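Accept all cookies | Manage preferences
We use cookies to measure traffic on project pages.

Collecting Towel Manipulation Demonstrations for Imitation Learning
Project report, Group 2
Harish Shukla, Jyoti Upadhyay, Tamunoemi Lawal
Advisor: Grímur Thoroddsen

14 shares 3 comments

1. Purpose

The goal of the project was to build a set of teleoperated demonstrations of cloth handling and to use it to train a policy that picks up a towel by one point and lays it out flat. This report covers the collection stage only. Training results are in the companion report by Satish Pal.

Cloth was chosen over rigid parts after the October review. The earlier set, made with blocks and cups, gave a policy that grasped well but had little need to react to a change in shape. A towel changes shape with every contact, and the same starting pose is almost impossible to repeat.

2. Setup

All episodes were recorded at the Flallbridge teaching lab on a single arm with a two-finger gripper. The operator moved the arm with a Cletevik leader handle. Joint positions, gripper opening and the wrist camera stream were logged together by Sastolix, our recording script, and written as one file per episode.

The bare fingers slipped on folded fabric. We wrapped the tips in blue tape, which increased the grip and also made the fingertips easy to find against dark cloth. The tape creases with use and was replaced when it began to lift. Tape condition was not logged, and it should have been.

The work surface is white. It gives good contrast with the gray towel but shows lint and small scraps clearly. We decided not to clean it between episodes, only at the start of a session, so that the policy would see some clutter during training.

3. Procedure

Each episode began with the towel dropped on the surface from about elbow height. The operator then approached with the fingers open, closed on a fold, lifted, and moved to the layout position. An episode ended when the fingers had opened and the arm was back at its rest pose. The time limit was 70 seconds.
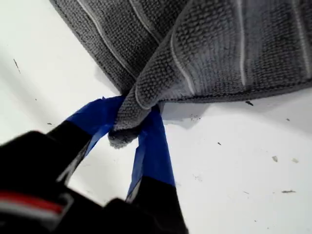

Operators were told to grasp a fold and avoid single-layer hems. A fold gives the fingers more material to close on, and in early trials hem grasps were often lost during the lift. The instruction had a side effect: the set contains few hem grasps, so the policy has little to draw on when a towel lands almost flat.

Failed grasps were kept if the operator recovered within the same episode. Jyoti Upadhyay reviewed every file and marked the frame of first contact and the frame of lift. Where the fingers hid the contact point from the wrist camera, the contact frame was taken from the gripper opening signal.

4. Collected data

We recorded 145 episodes. Of these, 17 were rejected, mainly for dropped camera frames and for runs that passed the time limit. The remaining 128 were passed to training with the Nautiyal labeling format, one label file per episode.

5. Problems

Striped fabric caused a labeling problem. In the automatic fold detector, a stripe that curved along a fold was sometimes marked as the cloth edge. Tamunoemi Lawal turned the detector off for striped towels and labeled those episodes by hand.

Shadows under the hanging cloth shifted with the room lights. Exposure was then fixed for all later sessions, but the earlier episodes were not corrected.

6. Next steps

Add a block of hem grasps with flat starting poses. Log the date of each tape change. Record a second operator group with no instruction about where to grasp, and compare the spread of contact points with the present set.

3 comments | Share | Subscribe to the project newsletter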